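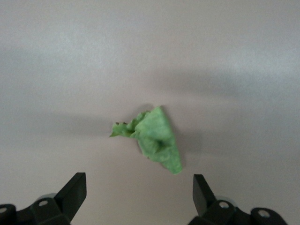
3. MATERIALS AND METHODS

Figure 2. A piece of light green cloth on a pale gray tabletop.

3.1 Study sites

The study was carried out in the public reading rooms of two towns, Skestska and Jitcombe. Both rooms are open to all residents and both are used mainly in the afternoon, when pupils come after school and older readers come for the newspapers. The room in Skestska is on the ground floor of a former post office. It has high windows on the street side and a stone floor, and the tables stand in two long rows. The room in Jitcombe is smaller and was built later. It has carpet, a low ceiling, and tables of different shapes which the staff move when there is a reading for children.

We chose these sites because their opening hours are almost the same, while their cleaning arrangements are different. In Skestska the tables are cleaned by a contractor, Flultano, before the opening in the morning. In Jitcombe the library staff do this work themselves, between other duties, and they have no written plan for it. We were interested in how such arrangements influence the way readers take care of the shared table, and if the presence of cleaning materials in the room changes this behavior.

3.2 Background of the question

Earlier work on shared furniture in public buildings has mostly treated cleanliness as a service which is delivered to the visitor. In this view the visitor evaluates the result, for example in a survey, but does not take part in producing it. Our interviews from the first phase (Section 2) suggested a more mixed situation. Many readers told us that they clean their place before sitting down, with a sleeve or a paper tissue, and several said that they would do it more properly if they had something suitable at hand. Others found the idea unpleasant. For them a cloth on the table is a sign that the work was left unfinished, and they prefer to move to another seat.

We therefore needed a procedure in which a cloth is available to the reader but no instruction is given. A sign such as "Please wipe the table after use" would have made the expectation clear, and the answers would then tell us more about obedience to signs than about habit.

3.3 Materials

Plain cloths without print or logo were used at both sites. We avoided white, as stains become visible very quickly on it and readers may then judge the cloth by its age. We also avoided strong colors, which in the first phase were connected by some readers with toilets and kitchens. Light green was accepted in both towns without comments of this kind. The cloths were washed after each session without softener and dried on a line. When a cloth had lost its shape or had loose threads, it was taken out of use.

The cloth was put on the table unfolded and slightly crumpled, in a form similar to the one in Figure 2. In a short trial before the main study we had used folded cloths, and these were often understood as decoration or as a mat for cups. One reader in Skestska put her glasses on it with great care. The crumpled form was read more easily as a thing for use, although we admit that this also made it look less fresh.

No spray or liquid was offered. The tables in Skestska have an old varnish that reacts badly to some products, and the building administration asked us not to bring any.

3.4 Procedure

Observations were made in July, in sessions of 2 hours each. There were 11 sessions at each site. At the start of a session, cloths were placed on 4 of the tables, and the remaining tables were left as they were. The selection was changed from one session to the next, following a list prepared in advance, so that the popular places near the windows would not always belong to the same condition.

The observer sat at a place from which the tables could be seen without turning the head, and worked with a paper form. Laptops had been planned at first, but in Jitcombe the sound of typing attracted attention. The form contained 6 categories of behavior: ignoring the cloth, moving it aside, wiping before use, wiping after use, handing it to a member of staff, and leaving the table for another one. If a reader showed more than one behavior, all were noted in their order. Conversations between readers were not recorded, also when they clearly concerned the cloth.

Readers who stayed for less than ten minutes were left out of the analysis. Such short visits were common in Skestska, where people come in to use the copy machine and put down a bag while they are waiting.

3.5 Information and consent

A notice at the entrance of each room informed visitors that a study on the use of the reading room was being done and that no names would be collected. It did not mention the cloths. A leaflet with the full aim was available at the desk after each session, and readers could ask for their data to be removed by telling the staff the table and the time. The procedure was discussed with both library administrations before the first session, and the Jitcombe administration asked for a small change in the text of the notice, which we accepted for both sites.

3.6 Coding of the material

The forms were copied into a table by one coder and checked against the originals by a second. Most disagreements concerned the difference between moving the cloth aside and wiping before use. A reader may push the cloth across the table with one hand while putting down a book with the other, and it is then hard to say if any cleaning was meant. We decided to code a movement as wiping only if the hand went over the same area at least twice. This rule is strict, and it probably leads to some underestimation of wiping, particularly among readers who were carrying many things.

For the free notes on the back of the forms we followed the scheme of Ackah, with one modification. The original scheme keeps remarks on furniture and remarks on light apart. In our notes the two could not be separated well, as readers in both rooms often changed their seat when the sun moved, and complained in the same sentence about the glare and about the dust which it made visible. We joined the two classes under the name "surface conditions."

3.7 Limitations of the procedure

The rooms were observed only in summer. In winter readers bring coats and wet umbrellas, and the state of the tables is then probably different. The observer was also known to some of the regular visitors in Jitcombe after the first sessions, and a few of them greeted her when they came in. We did not find a clear change in their behavior at the table, but the material is too small to exclude it. Finally, the morning cleaning in Skestska was not always finished before the opening. The sessions concerned are marked in the data and are treated separately in Section 4.2.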